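长桌边的颜色:一页小图集

更新于2025年4月16日

这一页本来想叫“桌面杂物志”,打出来一看太像旧货市场的招牌,就改了。我从去年九月开始对房间里那张棕色长桌上的东西上了瘾,杯子、托盘、台灯,谁买的、从哪儿来的、后来搬到哪儿去了,我都愿意听,也都愿意写。以前的几页写的是柜子和窗台,这一页全给长桌。先说好,我写图注一向管不住自己,原计划一两行,写着写着就岔到别处去了,嫌啰嗦的朋友看图就行!

说说房间吧。我们在Clirnbridge这边用的是一楼靠里的一间,地面是灰的,白天光线时好时坏,下午四点以后就得靠灯。长桌是搬进来第二个星期到的,我至今记得那天大家站在门口研究怎么把它转进来,横着不行,竖着也不行,最后是把门卸了。门后来装回去,关的时候多了一声吱呀,到现在还在吱呀。桌子原来的主人开裁缝铺,嫌它太长,便宜转给了我们。长有长的好处,几个人各占一段也不用互相让胳膊肘。坏处嘛,也是太长,东西放到那头就懒得走过去拿。

我自己偏爱棕色的桌面。之前用过白桌子,什么都显脏,铅笔灰、茶渍、手印,每天擦两遍还是觉得对不起它。棕色就宽厚多了,而且特别衬颜色,橙的、蓝的往上一放,马上精神起来。Ruxandra Pîrvu第一次来的时候说这桌子像一块巧克力,之后我每次擦桌子都会饿。

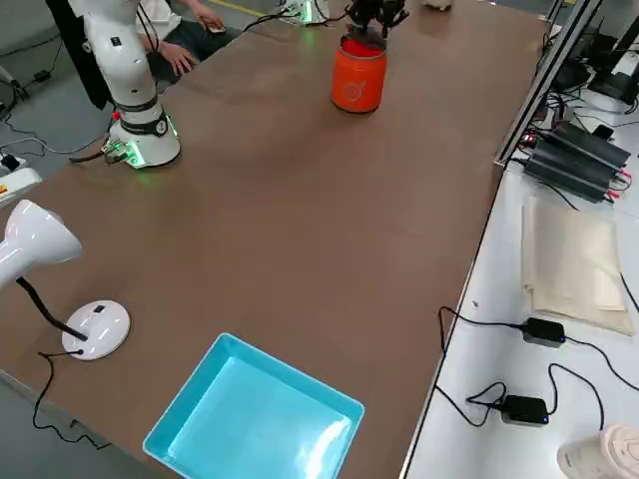 橙杯、蓝托盘、白台灯,长桌上我最喜欢的三种颜色。

先夸杯子。橙色的直筒杯,里面是红的,我就是冲着这个里子喜欢上它的。外面橙、里面红,这两个颜色挨得那么近,按说容易糊成一团,可是杯口那一圈露出来的红刚刚好,有点像切开的血橙。正面还有一个小小的白色圆标,很克制。我受不了那种把标志印得满满一圈的杯子,端着像在替人发广告。

关于杯子我和Ruxandra有过一场很长的讨论。她觉得直筒杯好收、好摞、好洗,我觉得带点弧度的杯子拿在手里舒服。我们各自举了一堆例子,从她外婆家的搪瓷缸举到我大学食堂的塑料杯,谁也没说服谁。后来我承认,在放东西这件事上直筒的确实占便宜,笔插进去站得直,尺子也不会歪到一边。喝水我还是坚持用我自己那个圆肚子的,灰蓝色,缺了一个小口,不在这张图里,它住在窗台上。

再说托盘。松石蓝的浅塑料盘,四边斜着往上翘,底是平的。这种盘子我在餐馆后厨、花店、还有小学的美术教室都见过,用处多得数不清。它最好看的时候是有光的时候,盘底会比边沿浅一个色号,像游泳池浅水区。我知道拿塑料盘跟游泳池比有点夸张,可我真的盯着它看过好一会儿,茶都忘了喝。

托盘是在Denumden的清仓柜台买的,那天我本来要去买挂钩。挂钩没买到(尺寸不对,回来又跑了一趟),倒是抱回来一摞盘子,颜色有蓝有灰。灰的很快就被分光了,有人拿去垫花盆,有人拿去装螺丝,蓝的反而剩下来。大家的理由是“太显眼”。显眼有什么不好呢?我找东西就靠显眼。灰盘子放在灰地上,我踢到过它两回。

买托盘我有几条经验,写下来给想买的人参考。边要斜的,直边的里面那个角很难擦干净,抹布塞不进去。底要平,别买带凸纹的,小零件会卡在纹路里抠半天。颜色挑和桌面差得远的。大小嘛,买之前先拿报纸裁一张放桌上摆两天,看看碍不碍事,我就是没裁报纸才抱回来一摞。

洗的时候用温水和一点洗洁精就够了,别拿钢丝球,一擦就花。贴过价签的地方会留胶,我用食用油抹一抹,过一会儿再洗,很好使。橡皮也行,就是费橡皮。

然后轮到台灯,我其实最想写的是它。白色锥形灯罩,亮面的,黑色的软管脖子,底座也是白的、圆的,上面一个黑色小开关。白和黑就这么分着,干干净净。我对台灯的要求一直很低,能亮、能弯、开关别藏起来。最后这一条居然有很多灯做不到!我用过一盏Stoltex的老灯,开关在电线半路上,每天晚上都要趴到桌子底下摸,摸到的经常是插线板。把开关放在底座上面的人,我愿意请他吃饭。

软管脖子我也喜欢,喜欢的程度仅次于开关。那种一节一节带弹簧的灯臂当然神气,可是夹手,我左手食指上现在还有一个小疤。软管就随和,往哪儿掰都行,就是掰久了会慢慢往下点头,像开会开困了的人。我的办法是不要每次都掰到头,留一点余地,它能撑得久一些。

灯罩的形状也有讲究。锥形的光会收着,落在桌上是一圈,看书写字都好。以前有一盏球形的,满屋子都亮一点,又哪儿都不够亮,后来送给楼上了,楼上说放在鞋柜边上很合适。亮面的白罩子有一个毛病,招指纹。拧灯泡、调方向都会留下印子,我一周擦一次,用眼镜布,擦完特别有成就感。

电线顺便提一句。黑色的细线从灯座出来,越过桌边垂到地上,我每次看到它弯的那一下都想拿铅笔描下来。线太绷着不好看,也容易把灯拽歪,留一段松的比较舒服。有人喜欢把所有的线都用扎带捆起来藏到桌子背面,我试过一回,捆得可整齐了,结果第二天要把灯挪三十厘米,得把整捆全剪开。现在我只管别绊脚,其他随它去。

灰地上有一条黄线,老朋友应该都认得,以前好几页的角落里都有它。我喜欢它是因为灰地实在太灰了,来一道黄像给房间系了根腰带。扫地的时候我会不自觉地沿着它走,走得比平时直。

下面是几段零碎的,都跟长桌有关,不知道塞哪儿,就放一起了。

关于颜色的事。有朋友来信问我,桌上的东西是不是配过色。没有,真没有,我哪有那个本事。橙配蓝好看,随便翻一本讲色彩的书都会写,可大部分时候都是碰巧。有一阵子桌上放了一个绿笔筒和一个紫色的文件夹,我每次走过去都觉得哪里不对劲,坐下来牙就有点酸,最后把文件夹换成了牛皮纸的,好了。我的体会是鲜艳的东西有一两样就够高兴一整天,剩下的交给黑白灰棕。

关于擦桌子。裁缝铺的旧桌子,桌面上有不少细细的划痕,摸得出来,看不大出来。我用拧得很干的布顺着长边擦,再用干布走一遍。有人推荐过一种叫Onu的桌面蜡,我买了一小罐,味道像橘子皮,好闻是好闻,就是头两天桌面有点涩,写字的时候纸会黏住袖子边上那一截,后来就没再打。那罐子现在还有大半,谁要可以来拿,自带小勺。

关于占位置。长桌没有分过座位,可是人是很奇怪的动物,坐两次就觉得那一段是自己的了。我习惯坐靠窗那头,Ruxandra喜欢坐中间,理由是两边的零食都够得着。她的原则是谁先开袋谁负责擦渣,这条规矩我很拥护,执行得不怎么样。饼干渣掉进桌缝里用旧牙刷刷,瓜子壳嘛,求求各位别在长桌上嗑瓜子了。

关于椅子。有读者在上一页底下说椅子太矮,配这张桌子胳膊要端着。说得对,我也端着。裁缝的桌子本来就高一些,站着裁布用的。我现在加了一个坐垫,是拿两件旧毛衣叠起来缝的,难看得很,坐着倒是不错。要是谁知道哪儿有结实的高一点的椅子,不带轮子的,请告诉我!带轮子的我坐不住,一激动就滑走了。

关于光。下午的光斜斜地落在桌面上,最能看出东西的高矮。浅的像托盘,只有边上一道细细的影子。站着的像杯子,影子能拖出去好远,有时候比杯子本身还有趣。我以前不太留意这些,自从开始弄图集,走到哪儿都在看影子,在面馆里看醋瓶的影子看得面都坨了。阴天就开灯,台灯的光打在棕色的桌面上会发暖,蓝盘子会显得更绿一点点,拿到窗边又变回去。到底叫松石蓝还是湖蓝,我们这里两派都有人,我是松石派。

有几位问旧图集还能不能看。能的,柜子那一页有22张,窗台那一页有7张,都还挂着,从页首的目录进去就行。窗台那页有些图加载得慢,我下个月找时间把它们重新存一遍。留言我每条都看,回得慢,请多担待。上次问蓝盘子尺寸的那位,我量了三遍,三遍都忘了记下来,今晚一定记!

还有一位问橙色杯子哪里买。这个我问了一圈,说法不一,有说是文具店的,有说是搬家的时候从箱子里翻出来的。等我打听清楚了在这一段后面补上。在那之前,请不要给我寄橙色的杯子了,上次收到的那个有一斤重,我现在拿它压门。

下一页想写抽屉。长桌底下原来带两个抽屉,左边的拉得开,右边的要先往上抬一下再拉,里面有裁缝铺留下的几颗纽扣和半截画粉,我一直没舍得扔。要是你家也有这种得用巧劲才能打开的抽屉,写信跟我说说里面都有什么,我把有意思的挑几段放上来,署不署名你定。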